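4. What people told me about laundry

I should say up front that I never planned to write about laundry. The project was supposed to be about how share households split up their bills, and I had my interview questions all typed up for that. But by the third kitchen table I was hearing so much about washing that I gave in and added a page to the schedule — and that page ended up longer than the rest of it.

4.1 Who does whose

The households came to me through a notice on the Cleremen tenants' board and then by word of mouth, mostly thanks to Xiaoyan Shao, who did half of the interviews with me and all of the ones in Mandarin. We ended up with 40 households. Every adult kept a diary for 7 days, writing down each household job as they did it, and between them they gave us 2,728 entries to read. I read them on the tram, mainly.

The first thing I noticed is that housemates who'd happily cook for each other got quite prickly about washing. Dinner was shared, the shopping was shared, even toothpaste was shared in one place, but people's clothes stayed apart. One woman told me she'd eat off her housemate's fork but wouldn't put her socks in with his. When I asked why, she laughed for a while and said she'd have to think about it. (She emailed me later to say she still didn't know.)

Couples mixed their loads, as you'd guess, and so did most families with kids. The interesting ones were the in-between households: siblings who'd moved back in together, a grown son and his dad, two old friends who'd bought a unit. There the towels and sheets went in together and everything else didn't. I've started calling these "towel households", and I know Lindsay Rewi hates the name, but I haven't come up with a better one.

4.2 Moving someone else's wet things

Villanueva's earlier work on shared kitchens talks about "waiting objects", meaning things left in a common space that somebody has to deal with before anyone else can use it. Her favourite is the pot left soaking. Mine is the finished load. It's all through the diaries. People wrote down when they'd found one, how long they'd left it, and what they did in the end, and a fair few wrote down how cross they were too.

There seem to be house rules for this, though hardly anyone had ever said them out loud. You can take a load out if you put it in a basket. You can't put it on the floor. You can hang it up if you get on well, but hanging someone's underwear is a bit much unless you're family. In one house a bloke had hung out the lot as a favour and got the cold shoulder for it, which he was still sore about when we spoke. I think he had a point, but so did she.

Baskets matter more than I'd expected. A basket says the clothes belong to someone and are on their way somewhere. In the bigger houses each person had their own colour, and using the wrong one was treated as a real slip. Echevarría reads this sort of thing as a matter of privacy, and I used to agree with her. Having gone through the diaries twice, I'd now say it's closer to manners — people wanted their stuff handled as though they were standing there.

I did try to check whether having the machine in a common area made any difference compared with one behind a door (see Figure 3 for the kind of front loader I mean). In the diaries, finished loads sat longer when the machine was out of sight, but the houses with a separate laundry were also the bigger ones, so I wouldn't lean on it too hard. I come back to the size of the house in section 5. 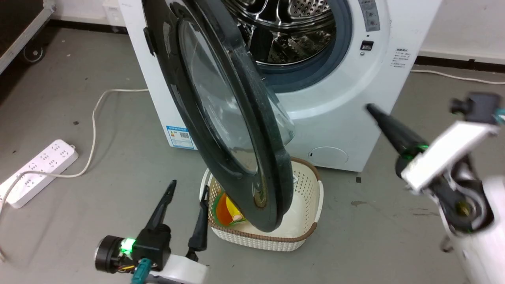 Figure 3. Front-loading washing machine with the door open, and a woven plastic basket on the floor.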